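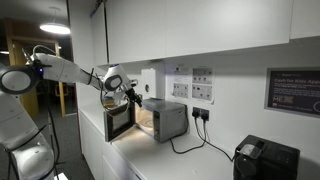
# Kitchen recordings, month two

We are at 233 recordings on the Kavo kitchen tasks. Shamim Hayat wants up to 3,663 before the Villmont training run, so most of December is spoken for.

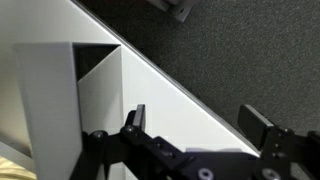

I changed how we log failed tries. They used to go in the same folder with a note. Now each one gets its own label, and the model sees it only if we ask for it. Sorting the old ones took an evening.

The wrist views are the part I check most. With the fingers open, the gripper fills a good part of the picture. 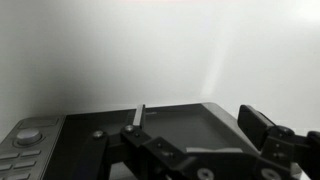

Shamim and I still disagree on speed. I drive the arm slowly and my runs last 55 seconds. His are shorter and jerkier. We kept both.
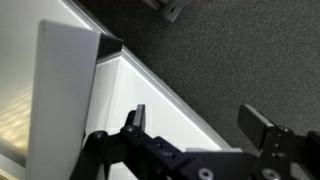

Next I want more variety in where each run starts. Too many of mine begin from nearly the same pose. I'll do 130 with the start moved, then retrain and compare.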